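Section 4: Setting Up and Using the Giver Card Scoring Kit

The Giver kit scores folded edges on card stock up to 12 inches wide. It comes with one scoring board, one bone folder, a corner stop and a ruler strip that snaps into the top edge. Set it up on a firm table. A soft surface lets the board flex, and the score lines will wander.

4.1 Fitting the ruler strip

1. Lay the board flat with the grooves facing up and the Grevell logo at the lower right.
2. Hold the ruler strip with the zero mark on your left.
3. Hook the left tab into the slot and press along the strip until the right tab clicks.
4. Check that the zero mark lines up with the first groove. If it does not, lift the strip off and start again from the left tab.

Note: Boards from before November have a strip with three tabs. Fit the middle tab last.

4.2 Setting the corner stop

1. Slide the stop onto the left edge until it meets the top rail.
2. Turn the knob clockwise until it is snug.
3. Push a sheet of scrap card into the corner. The sheet should touch both the stop and the rail with no gap.

Caution: Do not use pliers on the knob. The thread is plastic and will strip.

4.3 Scoring a standard card

1. Cut your card stock to 8 1/2 by 5 1/2 inches.
2. Place the long side against the top rail and the left end against the stop.
3. Find the groove at 4 1/4 inches.
4. Run the tip of the bone folder down the groove with light pressure, then repeat once with firm pressure.
5. Take the sheet off the board and fold it with the raised ridge on the inside.
6. Flatten the fold with the long edge of the bone folder.
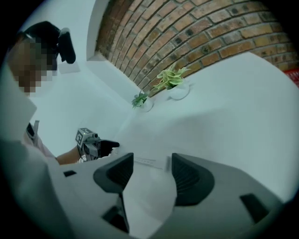
Person with a hand-held gripper.

Heavy stock may need a third pass. If the surface cracks along the fold, you are most likely working against the grain. Turn the next sheet a quarter turn before cutting and try again. Coated and glitter stocks crack more easily than plain ones - score them on the uncoated side.

4.4 Making an envelope liner

The template marked 619 is for A2 envelopes.

1. Trace the template onto thin paper and cut it out.
2. Slide the liner into the envelope with the pattern facing you, and stop below the gum line.
3. Fold the flap and liner down together to set the crease.
4. Open the flap, put a thin line of glue under the top edge of the liner and press for 30 seconds.

Leave the sides unglued so the liner can shift when the flap folds.

4.5 Cleaning and storage

Wipe the grooves with a dry, soft brush after each session. For glue, use a damp cloth and let the board dry flat. Do not use nail polish remover or any other solvent.

Store the board away from heaters and direct sun. The bone folder goes in the channel on the back.

Replacement strips and stops can be ordered from Kokkonen in Wadevville. Quote part number 500 for the ruler strip and state whether your board takes two tabs or three.

Templates drawn by Joni Tuominen. Instructions by Jamshid Ghasemi.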